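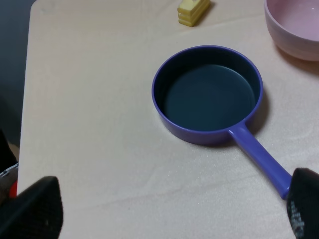 Holtell Toy Saucepan, Purple

I've stocked play kitchen bits for 11 years now and this little saucepan is one I keep reordering. It's a proper purple, almost violet, with a dark inside and a long straight handle that gets wider towards the end — easy for small hands to get hold of. The rim is rolled, so it's nice and smooth to the touch.

My nephew Trilok has made a great deal of pretend custard in his (I've been served most of it!). It's plastic and light to carry, and it'll sit happily on a table or a toy hob. Please keep it well away from a real one.

Wash it by hand in warm soapy water and dry it with a tea towel. I wouldn't put it in the dishwasher.

Sold singly, no lid. Suitable from 3 years. If you'd like the matching ladle, that's under Ahuja play sets, and I'm expecting more of those in November.

Orders placed before 12 noon go out the same day. For bigger nursery orders, drop Kuldeep Bansal a line and he'll sort you out a price.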